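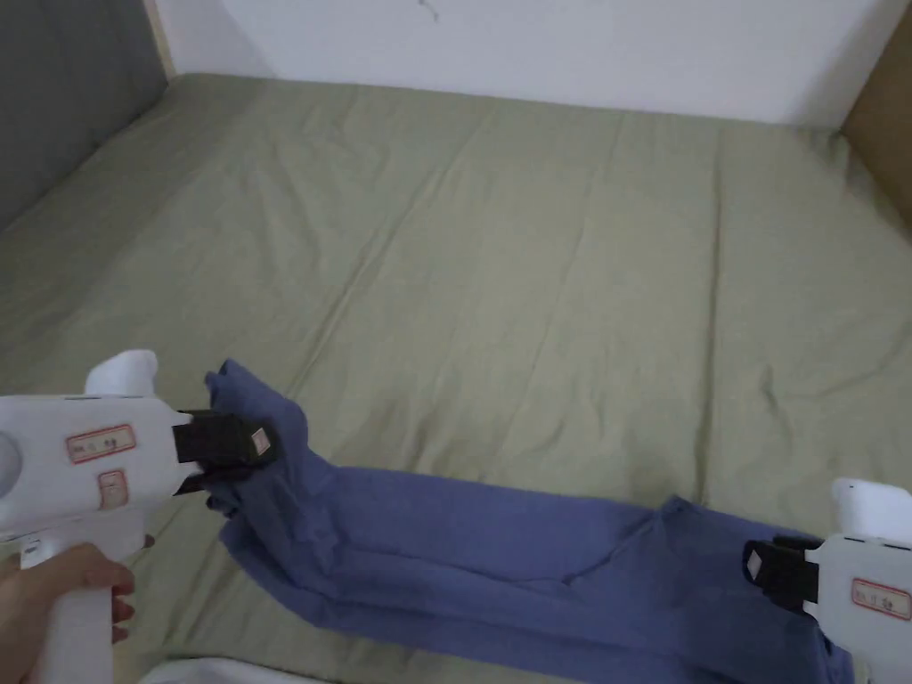 Jedura March Banner Set, 20 feet
Item no. 3139
Maker: Bunach, Štěpánek workshop
Availability: in stock
Last change of this page: January 16, 2024

The Jedura is a long banner for Pride marches, equality rallies and remembrance walks. It is carried by people in the first row, and it can also be fixed to a fence or to the front of a stage when the march arrives. The set is made for associations which have to use the same banner for many years and in more than one town.

The cloth is a knitted polyester with small holes, so a part of the wind goes through it. On a wide avenue with strong side wind you will still need a person on each pole and at least three persons between them. We do not recommend the solid cloth version for outdoors, and we stopped offering it in this length.

Printing

The price includes printing on one side. The six-stripe rainbow, the Progress design, the trans flag and the bisexual flag are ready in our files and you do not have to send anything. For your own slogan please send a vector file or simply the words, and we will put them in the Clirnus typeface, our house letter for banners. It has accents for most European languages, and it stays readable from the other side of a street.

If your slogan is in two languages, please write which one must be on top. We had orders where this was decided after the printing, and then the banner must be made again at the cost of the customer.

We send a proof by e-mail. Printing begins only after you answer it in writing.

What is in the set

Banner, 20 feet long, with a sewn sleeve at both ends
Two poles, each in three sections
Hand loops along the top edge
Metal eyelets along the top and bottom edges
Carrying bag with shoulder strap
Small repair kit: thread, needle, two spare eyelets

Technical data

Length: 20 feet
Height: 80 centimeters
Weight of cloth without poles: 703 grams per section (the banner has four sections, sewn together)
Pole material: aluminum with plastic caps
Washing: cold, by hand or gentle machine cycle
Ironing: on the back side only, low heat

Many cities have their own rules for poles. Some police departments accept only wood or plastic, others want the poles shorter than a person. Please ask before your march when you apply for the permit. The banner can be carried by the loops only, without poles, and the sleeves can be folded back and closed with the tape sewn inside.

Storage

Let the cloth dry completely before you put it in the bag. Roll it, do not fold it, with the print to the outside. A banner which stays folded from one summer to the next gets white lines on the dark stripes, and these lines do not go away with ironing.

Delivery

A banner with a ready design leaves the workshop in four working days. With your own slogan it takes nine working days, counted from your answer to the proof. For the summer season we advise to order in spring. For events in November, such as Transgender Day of Remembrance, the workshop is more quiet and we can often be faster, so write to us even if your date is near.

Goes well with

Bunach hand flags on wooden sticks
Marshal vests with printed back
Spare pole section for Jedura
Fence cords with hooks

Printed banners with your own text cannot be returned, except if there is a fault in the cloth or in the print. Ready designs can be returned unused, in the original bag.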